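Stelwood Residents' Alliance Asks State Lawmakers to Slow Down on Climell Corridor Bill

Group says promises made at August hearing do not match the text of the legislation

STELWOOD – The Stelwood Residents' Alliance today called on members of the state legislature to hold the Climell Corridor bill in committee until its sponsors can explain who will pay for it, who will run it, and what happens to the towns along the route if the money runs out.

The bill would create a new regional authority with the power to plan roads, issue debt and approve large building projects between Stelwood and the Yoo county line. Supporters have described it as a simple fix for traffic. The Alliance has read all 52 pages and does not find it simple. Nor does it find much about traffic, which is the subject of 2 pages near the back.

"We were told this was a road bill," the Alliance said in a statement adopted by its members. "Most of it is about borrowing. If the sponsors want a borrowing bill, they should call it that and defend it as one."

The Alliance takes no position on whether the corridor needs work. Anyone who drives it at 5 p.m. knows that it does. The group's objection is to the way the bill is being moved, and to several claims made for it that members have not been able to confirm.

The claim of local control

Sponsors say each town will have "a seat at the table." Under the current text, Stelwood would have one seat on a board of nine, and that seat would be filled by appointment from the state capital. The town council may send a list of names, but the bill does not require that anyone on the list be chosen. The Alliance does not consider this local control and asks that the phrase be dropped from the bill's summary until the text supports it.

The claim of no new taxes

It is true that the bill contains no new tax. It does contain a "corridor benefit charge," to be set by the authority after it is formed and collected along with property tax. The bill sets no upper limit on the charge and gives residents no vote on it. When the question was raised at the August hearing, the answer was that the charge would be "modest." The Alliance has asked twice in writing what modest means in dollars and has had no reply on that point.

The claim of outside review

Much has been made of a study by the consulting firm Wenimik, which found that the corridor plan would pay for itself over time. The version given to the public is a summary. It does not include the growth figures the finding depends on, and the table of costs stops at the end of construction, with no line for upkeep. Members who asked for the full study were told it was still a draft. If it is a draft, the Alliance would like to know why it is being quoted in the bill's own statement of purpose.

The Alliance also notes that the summary assumes every rezoning request in the corridor will be approved. Several of those requests have not been filed yet. One of them covers land that Stelwood voters chose to keep as open space, and the council has given no sign that it plans to reverse that choice.

The claim of urgency

Legislators have been told that the bill must pass early in the session or federal matching money will be lost. The Alliance has asked for the name of the program and the deadline. So far it has received a general description of the program and no deadline. There may well be one. If so, it should be easy to produce, and the Alliance will say so publicly when it sees it.

Public meeting record

Residents of Stelwood have had one hearing on the bill. It was held at 2 in the afternoon, when most people who use the corridor were at work, and speakers were limited to 42 seconds each after the list of names ran long. Written comments were accepted but have not been posted. Residents of Climell, whose name is on the bill, have had no hearing in their own town.

The sponsors' office has since announced a "listening tour." The Alliance welcomes listening. It would welcome it more if the schedule did not place the last stop after the committee vote.
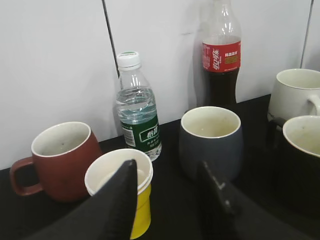 Mugs, a paper cup and plastic bottles on a black tabletop.

What the Alliance is asking for

The Alliance asks the committee to take these steps before any vote:

Release the full Wenimik study, including its growth figures and its estimate of upkeep costs.

Put a limit on the corridor benefit charge, in the bill itself, and require a vote of affected residents to go above it.

Let each town fill its own seat on the authority's board.

Post all written comments received since August.

Hold evening hearings in Stelwood, Climell and Yoo, with at least three minutes for each speaker.

None of these steps would kill the bill. Some could be done this week by anyone with access to the committee's web page. The Alliance has heard from two legislative offices that amendments are "under discussion," and it will judge those amendments when there is something on paper to read.

Members will attend the next committee session and will ask to speak. The Alliance is also sending a short list of written questions to every legislator whose district touches the corridor – the same questions to each – and will publish the answers in full, along with the names of the offices that do not answer.

About the Stelwood Residents' Alliance

The Stelwood Residents' Alliance is a nonpartisan group of homeowners, renters and small business owners. It does not endorse candidates and accepts no money from developers or political parties. Meetings are open to the public and begin at 7 p.m. in the Stelwood library annex.

Press questions may be sent to the Alliance through the contact form on its website. Copies of its letters to the bill's sponsors are available on request.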